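Hakthorpe Prize Draw Changes Its Rules on Missing Winners

15/03/2022

Hi all, Obadia Lema here from the Hakthorpe Prize Draw, and I've got some news I've been itching to share!

From November, every player gets the option to leave us a second contact when they buy a ticket. A sister, a neighbor, your old roommate — anyone you trust to pass on a message. If your number comes up and we can't reach you, we'll try them next.

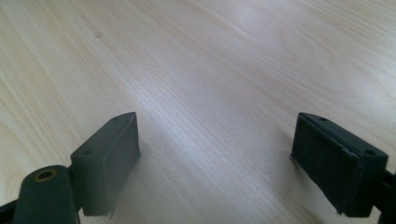
Wood-grain surface, seen close up.

Why bother? Well, last year we drew 2225 winning tickets and 589 of those people didn't answer our first call or email. We did track down all but nine in the end (phew), but it took my team weeks of chasing dead phone numbers. I'd much sooner spend that time handing out money.

We tried the idea first with players in Brollard. We had 580 sign-ups there, and I got a lovely pile of notes from folks who'd moved and forgotten to tell us.
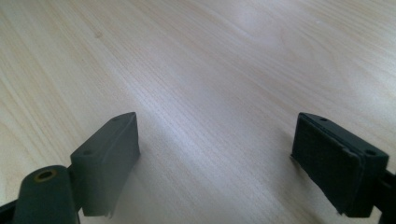 On the light-colored wooden tabletop.

Ticket prices stay at $2, and the time limit for claiming a prize stays the same too. Your second contact can't collect the prize for you — they just get a message asking you to call us. You can change or remove them any time in your Imach account.

Press questions can come straight to me, Obadia Lema, at the Hakthorpe office on Mollel Street.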